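**1/** December 2021 and I am still working on the drawer robot. People keep asking, so here's a thread. Short version: I've got a simulator, a gripper, a bench arm I built from a kit, and a lot of doubt.

**2/** The plan, if you missed it. Arm sits on the bench at our shared shop on Malhotra Street. Arm opens a drawer, takes out a screwdriver, closes the drawer. I gave myself until May. May came and went.

**3/** Everyone told me to start in simulation. "Train it there, move it over, done in a weekend." I have now heard this from 11 different people, and I'd like to meet the one who has done it with a drawer that sticks.

**4/** Still, I did the simulation part. My reasons were cheap ones. A wrong move on the screen costs me nothing. A wrong move on the real arm cost me a gearbox last spring, and Grutov takes forever to ship a gearbox.

**5/** Setup for the nerds: two-finger parallel gripper, camera view looking out past the fingers, one wood cabinet, flat gray surface, plain blue backdrop. I call the sim cabinet Plustholm. The real one on the bench is Jomar. Long story, involves a flea market.

**6/** The view from the wrist is what the policy gets to work with, so it's what I stare at all evening. Fingers open, nothing between them, dark wood up in the corner with that yellow trim along it.

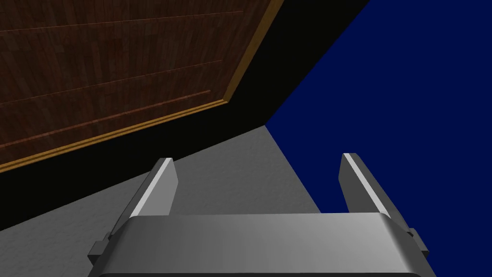 ## Things I don't buy yet

**7/** The lighting. Look how clean it all is. The shadow under the trim is solid black with a ruler edge. My shop has one tube light and a window, and the shadows in there are mush. If the robot is using that black wedge to find the cabinet, I'm in trouble the minute I turn on the bench lamp.

**8/** The wood. The texture is nice, I'll give it that. Dark narrow planks, thin coppery grooves running across. Jomar is pale pine with paint drips. I could swap textures at random during training and I will, but I've read enough glowing write-ups of that trick to want to see it work on my own bench first.

**9/** The fingers. In sim they're smooth metal. On my arm they're printed plastic with strips of bike tube glued on, and one of them flexes if you look at it hard. I put a stiffness number in the config. It's a guess. Most of my config is a guess.

**10/** Contact. This is the big one. The sim drawer slides like it's on ice. The real one needs a jerk to the left at the start, then it lets go all at once and tries to end up on the floor. I don't know how to write "jerk to the left" as a friction value. If you do, my replies are open.

## Where the numbers are

**11/** Last batch in sim: 25 tries, nearly all of them opened the drawer. Felt great for one cup of coffee. Then I watched the replays, and in 2 of the "successes" the fingers went straight through the front and dragged it out from the inside. The reward was perfectly happy with that.

**12/** So when somebody posts a success rate with no video, I scroll on. I used to be impressed. I want to see the replays, and I want to see the bad ones.

**13/** Apinya Nilsuwan, who has the bench across from mine and builds looms, watched me fight with this for an evening and asked why I don't just put a motor on the drawer. I had an answer ready and it was not a very good one.

**14/** She's right for this drawer. A motor and a string would do it by lunch. I want the arm to do other jobs later: lids, switches, the door on the parts washer. Whether it ever gets to job number two is a fair thing to doubt. I doubt it most nights around ten.

## Next, in order

**15/** Thicken the collision shapes so the fingers can't ghost through the wood. Throw out the old scores.

**16/** Random light, random wood color, random trim color. If the score falls off a cliff, then it was only ever looking for a yellow line.

**17/** Measure the real drawer with a luggage scale. Pull, read, write it down, repeat until bored. Should have done this in the first month instead of arguing on here.

**18/** Then one slow run on the real arm, speed turned way down, my hand on the kill switch, a towel under the drawer. I'll post it whatever it does.

**19/** To the guy in my replies selling a course: no.

**20/** Config is a mess but I'll share it if you ask. Please don't ask for the version that works.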